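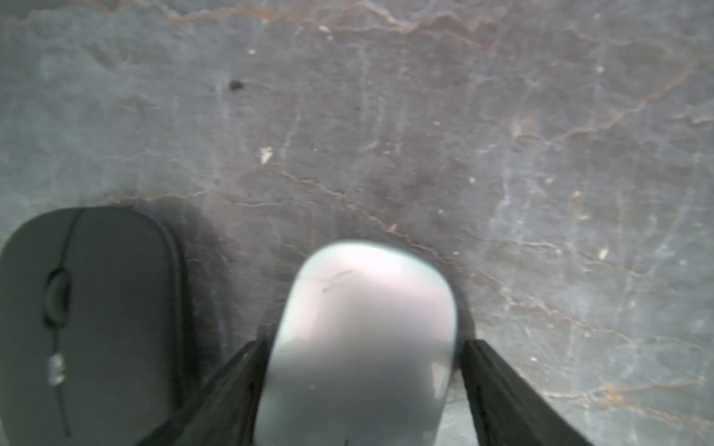
The Zota kit from Florov is the first pair of robot arms I have been tempted to buy with my own money, and I say that as someone who has been writing about gadgets long enough to own a closet full of regrets. It sells for $2,000 through Hemthorpe, the mail-order people, with both arms, both grippers, the mounting plates and a printed manual that runs to 352 pages (more on that later, because I have grown oddly fond of it). What won me over was the grippers. A computer mouse is a mean thing to hand a robot, all curves and slick plastic, and the two black fingers close on a glossy white one from either side like a V, with a dark gray mouse sitting so close to the left finger that I'd have been nervous reaching in there with my own hand.

I spent most of March with the kit in the company of Canan Tekin, who runs the small Perron workshop where people can book bench time with machines they aren't ready to buy. Canan has patience to spare. She let me do the unpacking, and she let me put the left arm on the right plate, and when I finally noticed she handed me the hex key and went to make tea. Each arm in its box weighs 23 pounds, so plan on clearing the table before you start lifting, which I did not.

Setup took us an afternoon. The calibration itself is a 20-minute business, mostly waiting while each joint swings through its range, and I found it rather soothing, the way watching a washing machine can be. After that you teach the arms by guiding them through a job and playing it back, then correcting the parts that came out badly. Mine came out badly quite often! My early pickups had a habit of squeezing too soon, and it took me an embarrassingly long while to find the gripper force setting, in a chapter titled "Finishing Touches," where I would never have thought to look.

Sorting is where a second arm earns its keep, and I'd urge anyone who is thinking of saving money with a single one to try both first. You can have one gripper down at the floor, closed around a white mouse, while the other hangs over a tray that already has mice in it, and you start to see how you might share a chore between them. It does ask you to think about elbows. I sketched the reach of each arm on a paper tablecloth and that helped me more than the software's planning view, which is pretty but small.
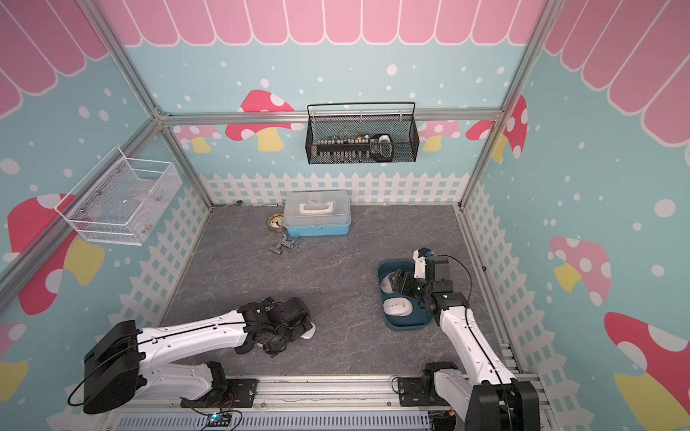 Do you need to know how to program to use the Zota?

You can do all the basic teaching and playback from the menus, and I wrote no code in my first two weeks. For anything that has to make a decision, such as choosing one bin over another, you will want a little Python, and the manual's middle chapters are a kind and gentle place to learn it.

I do have complaints. The power supply hums. The supplied cables are a touch short if your outlets are along the far wall, and Hemthorpe sells the longer set separately, which feels stingy at this price. Canan would also like spare finger pads in the box, and so would I. She has ordered a kit for the workshop anyway, and I have my name down for the evening slots.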